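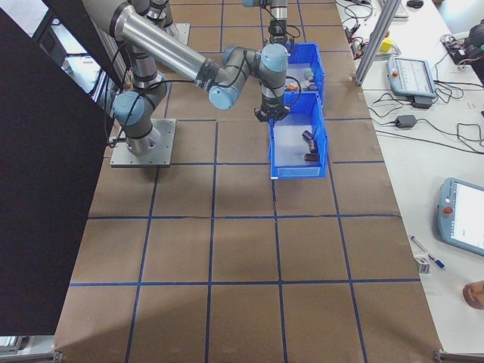 Moritstead sets 2-year budget for robot arms

5/10/21 - Moritstead will buy 16 robot arms for small parts picking over the next two years, the company said. The first two go to its Sarnisby site in September.

Grippers, teach pendants and spare cables are budgeted as separate lines. Operators will get 20 hours of training each.

"We costed the bins and benches too - they add up," said operations manager Merja Pelkonen.

Media enquiries: Silviu Pană, Moritstead head office, Flellerden.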